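Kuline Newsletter – Automation and Safety
September 29, 2022

"Fixed in software" is a phrase we should hear less of

The Altard gripper trial at Nediscombe is running again, and the notice that went round said the July fault had been "fully resolved." I have read the fault report twice and I don't think it says that.

What it does say is that the gripper fingers stayed shut after an open command. The controller logged them as open. A technician reached in to free a bag, the fingers let go late, and she came away with a pinched thumb. No broken skin, back at work the same afternoon. Izzati Yusof, who wrote the report, lists it as a minor injury and a major warning, and I wish the people quoting her had kept the second half.

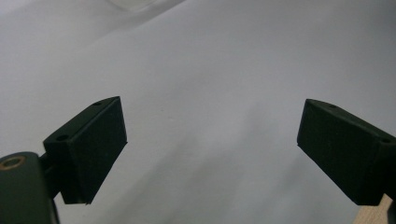

The trouble is in how the tool decides it is open. There is no sensor at the fingertips. The software looks at where the motor ought to be and assumes the fingers followed. With a worn link or a bit of plastic caught in the works, the motor can be in one place and the fingers in another, and the screen will go on showing a nice green "OPEN" the whole time.

Dhillon, the supplier, ran 600 test cycles on the bench before the July session and recorded 2 faults. That sounds pretty good until you look at what was being picked up: foam blocks, all the same size, all dry and stiff. Our people handle packaging. Thin film bends, folds over and gets into gaps, and a clear sheet against a white table is hard enough for a person to see. When Izzati repeated the test with packaging she stopped at 133 cycles, having logged 9 faults. Seven of those were the same mismatch between the log and the fingers.
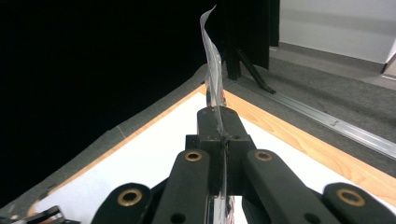 Dhillon's answer was a software patch. It adds a short wait after each open command and a second check of the motor position. I asked whether the second check uses anything the first one didn't, and was told it "improves confidence in the reading." So, no. It asks the same motor the same question a moment later. Maybe the wait helps – a slow finger gets more time to catch up – but a stuck one is still stuck and still reported as open.

I'm told the fault has not come back since the patch. I'd like to know how many runs that covers and with which items, and so far I have had neither answer. A quiet few weeks on light duty doesn't tell us much. The trial has moved on to sorting small bagged goods into trays, where the obvious thing to do when a bag hangs up is to reach in and tug it. That is exactly how the thumb got pinched.

The report makes its own requests, and they are cheap ones. It wants a switch or sensor that reads the fingers themselves, a power cutoff within arm's reach of the table, and a rule that hands stay out until power is off, whatever the screen says. Only the rule has been adopted. The cutoff is "on order." The sensor is "under review" by Dhillon, who would have to pay for it.

Until that changes, please treat the green light as a guess. If you work at the Nediscombe table, cut the power at the wall before you touch anything between the fingers, and write down every sticky release, even the ones that clear by themselves. Send them to Izzati directly and copy the newsletter.
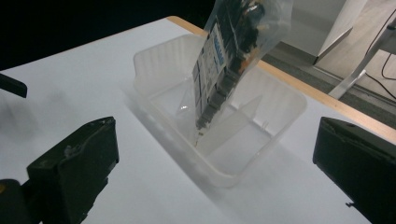
Reporting a sticky release

Give the time, the item being handled and what the screen showed. Leave the item where it is until the power is off. Paper forms are in the rack by the Nediscombe sign-in desk, and Izzati Yusof will also take reports by phone.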